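Forums > Kitchen & Bath > Countertops & Surfaces > Marble with two kids, talk me out of it
Print this thread | E-mail this thread

**kolbrun_b**
Ok so we are redoing the kitchen finally and I have to give the fabricator an answer by end of week. Want white marble. Husband wants quartz. Two kids, one of them is a juice person. Looked at slabs at Zisberg yesterday and the guy spent most of an hour telling me NOT to buy marble, weird sales technique. Anyway this is the general look, white with the tan/brown veins, not the gray veins everyone has:

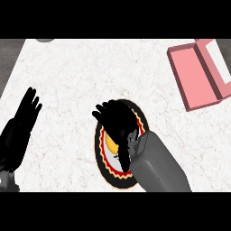
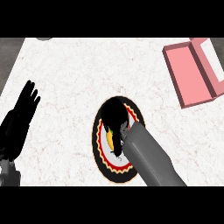
Questions for people who have lived with it

1. Honed or polished?
2. Is sealing a real thing or a way to sell sealer
3. How bad is the etching, truly. Not stains, etching
4. Edge profile, does it matter for chips

Budget is 93 a square foot installed, that's the ceiling, don't tell me to go up. Kolbrún

**gaillardgirl**
Had it 8 years. Honed. Would do it again tomorrow. Yes it etches, lemon, wine, tomato, salad dressing, whatever. After the first year there are so many marks they all blend and you stop looking. First one hurts tho. I cried over a lime.

**stonedeaf**
Don't. Sorry. We put in polished, every glass left a ring, and I mean water glasses, hard water here. Ended up paying 800 to have it re-honed and then it looked fine for one summer. Sold the house. New place has quartz and I never think about it.

**gaillardgirl**
@stonedeaf that's a polished problem not a marble problem

**stonedeaf**
It's an acid problem. Stone is the same stone. Honed just hides it better, the surface is still getting eaten

**gaillardgirl**
ok but hiding it better is literally what she's asking about

**HLebrun**
Huguette here, I fabricated for a long time, retired now. To answer in order.

Honed. With kids no question.

Sealing is real but people misunderstand it. Sealer slows down stains (oil, coffee, the juice). It does nothing for etching. Nothing. Anyone who says their sealer prevents etching, ask to squeeze a lemon on their sample and go have lunch.

Water drop test. Put a spoonful on the counter, leave it 30 minutes, wipe. If there's a dark spot, time to seal. If not leave it alone, over-sealing leaves a haze and then you'll be on here asking about the haze.

Edge: eased or a small round. Sharp square edges chip, mostly at the sink and the dishwasher where pots bang. Ogee collects crumbs and I will not discuss it further.

**kolbrun_b**
This is so helpful thank you. What about the warm veining, Zisberg guy said the brown can be iron and it can rust?? Is that made up

**HLebrun**
Not made up but not common either. Some white marbles have iron in them and if water sits, mostly around a sink or under a leaky faucet, it can go yellow over years. Ask what the slab is and where it came from. If he doesn't know ask someone else. And dont use bleach on it.

**bdelorme**
Going to disagree on sealing. I've never sealed mine, not once, and no stains. Wipe stuff up. People lived with marble before there was sealer.

**HLebrun**
People also lived with stained marble, Bastien

**bdelorme**
lol fair

**jh_renovates**
Has anyone mentioned splitting it? We did marble on the island only and a cheap laminate on the run by the stove where the actual mess happens. Saved a ton. Kids eat at the island, which ok, is a flaw in the plan. But we do placemats and it's been fine, mostly. One turmeric incident.

Poultice for the turmeric, baking soda and water, plastic wrap over, overnight. Did it three nights. Faded to where I know where it is but my mother in law doesn't.

**stonedeaf**
"mostly" doing a lot of work there

**jh_renovates**
It's a kitchen. I'm not running a museum

**ginette_lg**
Has anybody used the Kolatus film? It's the clear stuff they stick on top, supposed to stop etching completely. My sister's fabricator is pushing it.

**gaillardgirl**
felt like touching a phone screen protector. Didn't see the point of paying for stone and then touching plastic

**HLebrun**
Films in general do work against acid. They scratch, you see the seams if the light is low, and you can't put a hot pan on them. Can't speak to that brand. For a rental or a bar top maybe.

**ginette_lg**
ok thats kind of what I figured. She's going to get it anyway

**stonedeaf**
Kolbrún just do this: get a scrap from the yard, take it home, put it by the stove and be horrible to it for two weeks. Wine, vinegar, let the juice kid at it. If you still like it, buy it and ignore me.

**kolbrun_b**
Doing that. Called them, they have an offcut of the same one, honed on one side and polished on the other half. Picking it up after work

**bdelorme**
Ask for the price of the remnants while you're there. If your kitchen is small you can sometimes get the whole thing out of two remnants and your 93 goes a lot further. Seam at the sink, where it's shortest.

**HLebrun**
Only if they are from the same block. Warm veining especially, two slabs can look like cousins at the yard and strangers under your lights. Stand them side by side, wet them both, look again.

**kolbrun_b**
Update. Scrap has been out since 7th January. Ketchup: etched the polished half, honed half a faint ring I can find with my fingernail almost. Grape juice overnight: nothing on either, it had been sealed apparently. Lemon: yeah. Both. Husband is now walking around holding a flashlight sideways to it and pointing.

I still like it. The honed half. He says he can live with it if I stop calling quartz "the other one"

**gaillardgirl**
YES

**stonedeaf**
I tried. Enjoy it. Get cork coasters not the stone ones

**jh_renovates**
what are you doing for a backsplash

**kolbrun_b**
Not decided, will start another thread. Plain white tile prob. Also which cleaner, the yard sells Flosus and it's pricey for soap

**HLebrun**
Dish soap, few drops, warm water, then wipe again with plain water. Dry it. Stay away from vinegar and those bathroom sprays.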